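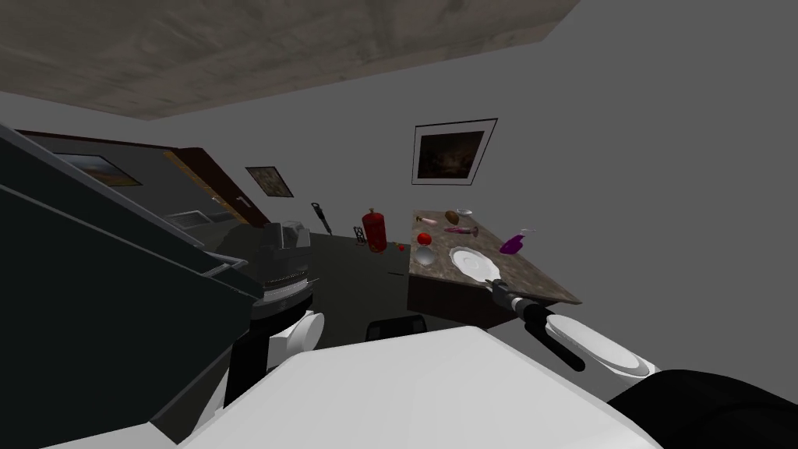 Framed pictures on a gray wall.

I watched Durnis again last night, for the fourth time I think, and I'm ready to say it: the long version is worse. There, done!

If you've only seen the 81-minute cut, lucky you. Arūnas Vaher tells the whole story of two brothers and a failing ferry business without one wasted shot, and when the older one sells the boat you feel it in your stomach. The restored version adds 14 minutes, mostly people explaining how they feel about the boat. I know how they feel about the boat. I just watched them not talk at dinner!

My friend Parveen Mridha disagrees (loudly, over noodles). She says the extra scenes give the mother a proper part, and okay, she has a point there – the kitchen speech is lovely. I'd keep that one and drop the rest.

What bugs me is how we treat "director's cut" like a stamp of quality. Sometimes an editor saved the movie. Vaher's next one, Zurel, had no one telling him to stop, and I fell asleep in it twice. So if your local theater shows Durnis this August, ask which version they've got before you buy the popcorn.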